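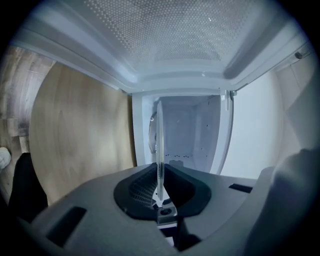 Home Articles Places People Random page

Wanura is a safe-walk service in the town of Storwood, whose members accompany people home on foot after dark. It grew out of a run of street assaults near the Sánchez bus station, and it has become, over the years, one of those local habits that people mention fondly when they talk about living in the town. The service is free, and anyone may ask for it, whatever their age and however short the walk.

History

Wanura was started by Ulises Quispe, a night-shift baker, and his neighbor Domingo Farías, who had both grown tired of hearing the same sad stories from women coming off the last bus. They began in July with 8 walkers and a borrowed telephone, and for the first few weeks the phone hardly rang – people were shy about calling, or simply didn't know whom they would be calling. Things picked up once the drivers began telling their passengers about it, and by the end of the first year 274 walks had been written down in the logbook.

A second group, in the Irum district across the river, opened on December 29, 2020, and keeps its own telephone and its own logbook.

How it works

Walkers always go out in pairs, and they wear yellow armbands so that they can be recognized from a good way off. They carry no weapons and are asked not to chase or hold anyone. If trouble comes, they stay close to the person they are with, call the police, and afterward offer to go along to the station or the clinic, which can be a great comfort at a lonely hour. New walkers attend five evening classes before their first night out. 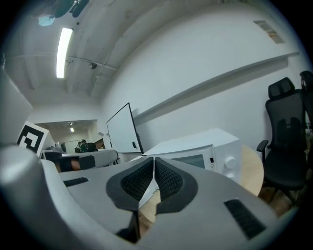
Reception

The town newspaper has been kind to Wanura on the whole, though some readers' letters have argued that safe streets are the job of the police and the courts. Quispe has said that he agrees with them, and that he would gladly go back to spending his evenings at home.

See also: Bystander intervention – Street harassment – Storwood

We use cookies to remember your settings. Accept Decline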